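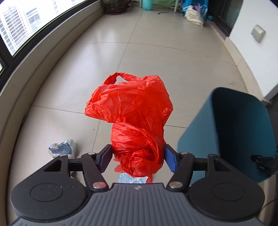 Forough Rashti objected, when the draft protocol was circulated in July, that a patient who walks out of a crowded emergency department has not necessarily abandoned care, and that counting every such departure as a failure of triage would bias the whole comparison. We accepted the point. In this section, departures before physician assessment are therefore divided into those with a recorded contact elsewhere in the following week and those without one.

4.2 Departures before physician assessment

The Sarnier and Prunport sites share a registration system but differ in how the waiting area is staffed. At Sarnier, one triage nurse performs the initial assessment and is also responsible for reassessment. At Prunport the two tasks are separated during the day and combined overnight. Of the registrations sampled, 917 ended before a physician had seen the patient. Records with no triage time were excluded before sampling, as were direct transfers from other hospitals and patients brought in under police supervision.

Departure time was taken as the moment the patient failed to answer the third call. This overstates the true waiting time, since patients may leave well before the first call is made. Prunport staff enter an earlier time if the patient tells the desk that they are going. Sarnier staff had no field for this, and wrote it in the free-text note if they wrote it at all. Two readers (Mahmoudi and Ebrahimi) went through the notes separately and resolved disagreements by discussion. Where a note gave only a phrase such as "left earlier", the system time was kept.

Reassessment was treated as completed if a second set of vital signs had been entered within 30 minutes of the interval prescribed for the patient's acuity level. The allowance is generous for the more urgent levels and was chosen so that slow charting would not be read as missed care. A stricter definition is applied in the sensitivity analysis. 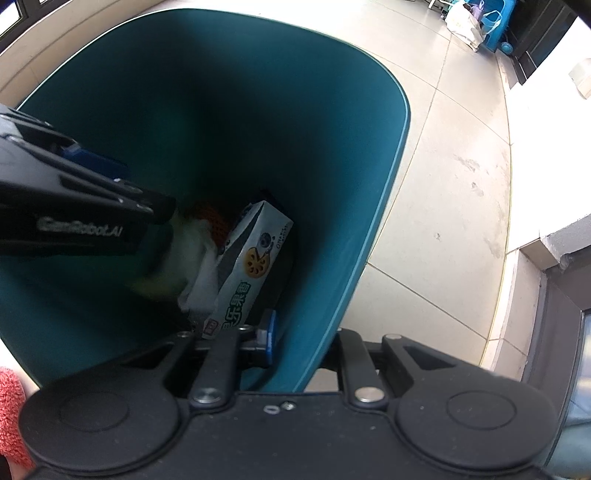 Figure 3. Plastic waste bin containing discarded packaging.

The association between missed reassessment and departure was present at both sites but was weaker at Prunport during daytime hours. After adjustment for age, acuity and hour of arrival, the overnight estimates for the two sites could not be distinguished. This is consistent with an effect of the divided nursing role, although the sites also differ in the number of treatment spaces, and our data do not separate the two explanations. Mode of arrival made little difference once acuity was in the model.

Occupancy was measured at the hour of registration – not at the hour of departure – so that the exposure preceded the outcome. Boarded patients waiting for an inpatient bed were counted as occupying a space even when they had been moved to a corridor. Peñalver has argued in correspondence that corridor patients draw on nursing time differently and should be weighted. We had no defensible basis for a weight and left them equal.

Follow-up contact was identified through linkage with the walk-in clinics at Kekana and Brimberg. Contacts with private practices outside the linkage area are missing, and the group without recorded contact will include some patients who were in fact seen.

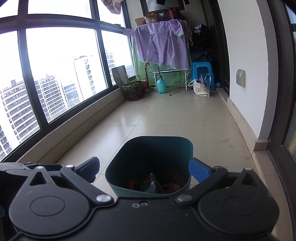 4.3 Sensitivity analyses

Three alternative specifications were fitted. The first removed the 30-minute allowance, which increased the proportion of missed reassessments at both sites and moved the estimates slightly toward the null. The second restricted the sample to first visits. The third dropped overnight registrations altogether, and here the confidence interval for Sarnier widened enough to include no effect.

Niloufar Pakzad repeated the record linkage using date of birth and postal code in place of the health number. Agreement with the original linkage was high except among patients with no fixed address, for whom the postal code was usually that of a shelter or of the hospital itself. These patients were retained in the main analysis under the original linkage.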